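31 December 2025 — Lirnthorpe workshop, suture bench

Last entry of the year, so I write down also the small things that we always forget by the next time. The subject is the practice pads and the stitches on them. Mpho Mabaso prepared the pads, I kept the notes, and Reshma Pillay read them after lunch and corrected my spelling of "interrupted" two times.

## Pads and thread

We opened the new box from Disley. The box number is 1064 and I wrote it also on the shelf label. The old Magagula pads are still in the drawer, please use them first for knot practice by hand.

Thread is black, as before. On a pale pad it is much easier to see than the blue one that Charmaine Engelbrecht likes. The counter on the suture log stood at 291 before we began. We want to reach 1000 before we change the pad type again, so there is a long way.

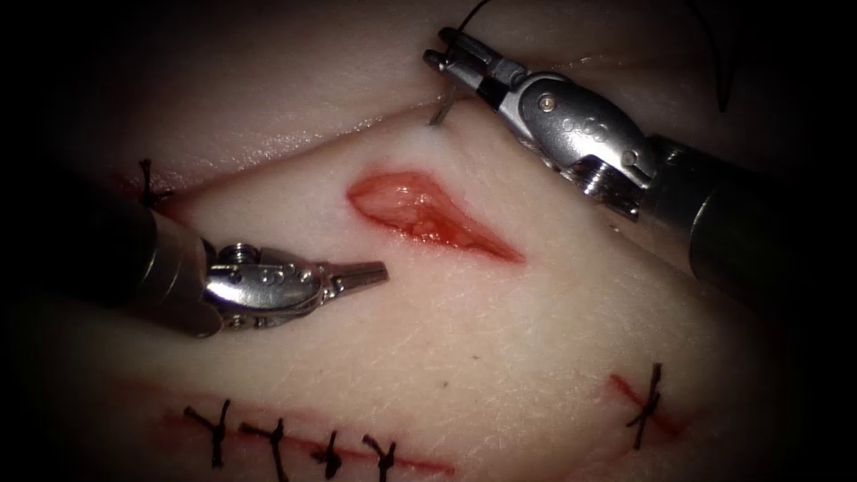

My main worry is still the place where the needle enters. When it goes in too near the edge, the thread cuts through the soft material as soon as the knot is pulled. Beside the long diagonal seam one must be extra careful, and the needle goes in there with its point above and to the right of the open oval cut. Six stitches are tied on the wounds already, and the oval one stays open. I would like to keep one wound open on every pad, for comparing the edges.

## Remarks on the stitches

1. Spacing. Lwazi Joubert asks for the same distance between all knots on one line. I agree, but we never wrote down which distance. To be decided.
2. Tails. They must be long enough to hold with fingers when we take the stitch out. Very long tails lie over the next stitch and make the checking slow.
3. Red lines. Draw them one time only and let the marker dry. On the left line here the red is a little smudged and doubled, and then I can't say which line the knot should be judged by. The three knots on the right line are evenly spaced and I am content with them.
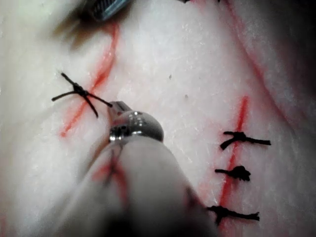
## Needle and pad surface

Reshma wants that we look at the pad surface before each new line, not only at the end. She has a small lamp for it, it lives in the Fliltumside cupboard, second shelf — please put it back there.

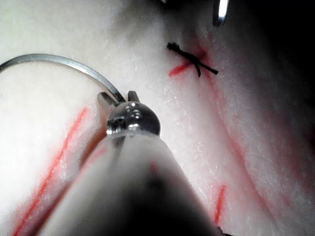 Color around the holes is a question I would like to discuss with everybody. Keabetswe Joubert thinks that the thread pulls the marker ink with it, and I think that the ink was put too thick. Around the knot near the upper right there is a faint pinkish red in the pad, and the same soft color follows the crease going down from it. I propose to test one pad with a thin pen and one with the usual marker, same thread, same needle.

## To do in January

- order 32 pads, if Disley has them
- thin red pen, two pieces
- agree on the spacing with Lwazi
- Charmaine: is the blue thread still needed?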